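Newsletter > Learner News > Spring round-up

Intensive courses: read the small print first

Jolport has started offering a week-long intensive driving course in Stukavden, and we have had a pile of emails asking if it is any good. The leaflet promises "test ready in a week". Ready according to whom? It doesn't say.

The price is 546, paid up front. That covers the lessons and the use of the car on test day, but the test fee is extra, and so is a second go if you fail. Move your dates with less than two weeks' notice and you lose 200 of it. Trando, which runs the older school by the station, charges by the lesson and lets you stop when you like. By our sums a slow learner there could end up paying about 1000, so Jolport may still be cheaper for some. We'd want to see its pass figures before saying so, and when we asked for them we got another leaflet.

A week is also short if you have never driven in the dark or in heavy rain. Anyone who took lessons last October will know what we mean.
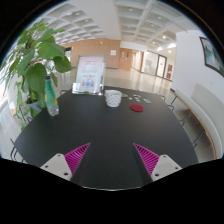
Black tabletop, clear in the middle.

If you have finished the Jolport course, pass or fail, write and tell us what you paid in the end.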